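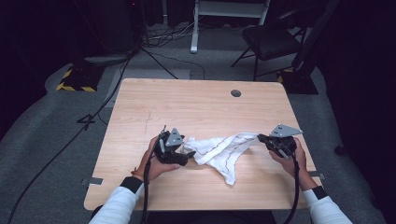

4.2 Quotes and what gets left out

Second pass over the Lisberg set. Celebrity news briefs only, the short kind that run down the side of a page or get stacked up under one headline. 3951 briefs in all, 14 outlets. We drew 2000 of those for close coding and put the rest aside for the headline work in section 5.

Coding unit is the brief, not the sentence. Tried sentences first. Did not go well — coders kept disagreeing over where a quote stopped and a paraphrase took over, and in the Nenitz material the two often share one sentence with a comma between them. So, the whole brief. One code for the source of the quote (statement by the person, post on their own site or account, interview given elsewhere, spokesperson, court paper, unclear) and one for how much of the original is kept. Where a brief had two quotes from different places we coded the first and flagged the second.

Double coding was done on 454 briefs. Agreement was good on source, weaker on amount kept. Most of the trouble came from one label, "trimmed," which the first version of the codebook defined badly. It said a trimmed quote "leaves out part of the original." Well, all of them do. We rewrote it to mean a cut inside the quoted words, marked or unmarked, and redid the lot. Notes were kept in Na, which let both coders see the full source text next to the brief once they had locked a first answer. Before that, no. Seeing the source early pushes people to call everything a cut.

Some things stood out right away. Briefs built on a personal post keep the opening line nearly always, and the opening line is usually the mildest one. The hedge or the apology comes later and goes missing. Court papers are the reverse: the writer skips the opening and pulls one strong phrase out of the middle, normally with quote marks round two or three words and nothing else. Morer does this a great deal. Nenitz less, but Nenitz drops the link to the filing, so a reader has no quick way back. 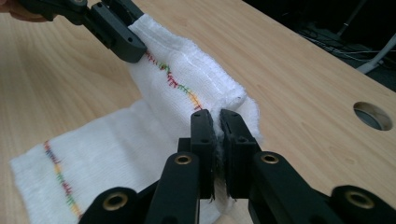 A shortened quote can be hard to spot when the cut falls inside a sentence and the two ends still read smoothly. Readers see one surface. Under it there may be a clause, a condition, sometimes a whole second thought. In the codebook we call this a fold, and we mean it fairly literally. The towel in Figure 2 is lifted in one part and folded over itself, while the lower part lies flat on the table with its frayed left edge in view; a folded quote has the same two regions, one stretch you can read straight off and one doubled back so that part of the wording is under the rest. The frayed edge has a match too. We use "loose end" for a quote that stops mid-thought with no mark to show it. Loose ends are easy to catch. Folds are not, and coders missed more of them on the first pass than any other type.

Folds matter most when the subject is legal or medical. A star says a case is "over, unless they appeal" and the brief has it as "over." A singer's tour is off "for now, on my doctor's advice" and the brief prints that it is off. Neither one is a false quote. Both change what a fan would take away, and both got picked up by other outlets in the set word for word, with the fold allready in place. After that the longer version hardly comes back. We found late restorations mainly at Morer, in updates added well below the first text.

Square brackets and ellipses were coded separately. A marked cut is a courtesy to the reader but it isn't proof of care; a few of the worst changes in meaning had the dots sitting right there in the line. See Table 3 for the split by outlet.

One limit. The archive saves each brief as it stood on first capture, plus updates where the outlet kept the same adress. Quiet edits made before capture are lost to us. So are briefs that were pulled. The December captures are thin as well, for reasons on the archive's side, and were left out of the comparison over time but kept in everything else.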